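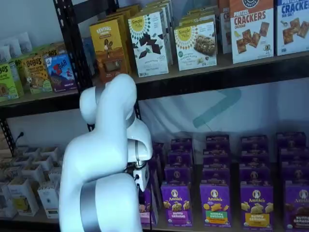 Según Ovidiu Husar, la tabla de audiencias de esta semana no vale, porque mezcla la emisión del domingo con el diferido. Tiene razón en parte. «Rikero» marca 600 en lineal y 598 con la corrección, y sigue primera.

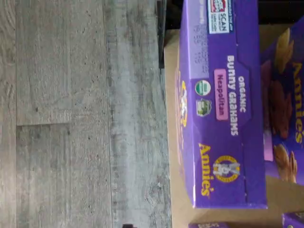 Un lector pregunta en los comentarios por qué «Fillel» baja al puesto 12 si no ha perdido público. El índice es relativo: suben las demás. «Zakenano» cambió de franja y gana cuatro puestos,

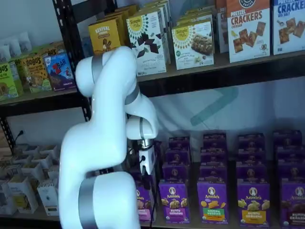 aunque su dato, 222, incluye una reposición. En agosto separaré ambas columnas.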